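4.2 Coordinating two arms over a small shared workspace

Most of our early failures came from the planner, and fixing it was the most enjoyable part of the project. Our first version treated each arm as a moving obstacle for the other and padded both with a wide safety margin. That works well across a large table. Over a single cup it leaves almost no legal poses, and the planner simply gave up. Celtum, our replacement, plans both arms as one system and lets the margin shrink smoothly near the target — down to 5 mm between fingertips, while the wrists and forearms keep the full clearance.
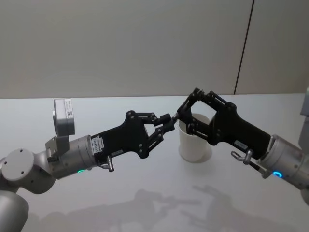
Figure 6. Close approach of the two grippers at a paper cup. One finger of the right gripper reaches over the rim; the left fingertips are nearly touching its upper finger.

Poses like the one in Figure 6 were out of reach for the old planner, and we were delighted to see how readily the new one finds them. The collision check models each finger linkage as a set of separate bars, so the open space inside a gripper counts as free space. Tsang and Wan wrote this check to run on a graphics card, where it tests 3000 candidate pose pairs in nearly 2 ms. At that speed we can replan on every control cycle. If no safe pair is found, the left arm holds its position and the right arm backs out along the path it came in on.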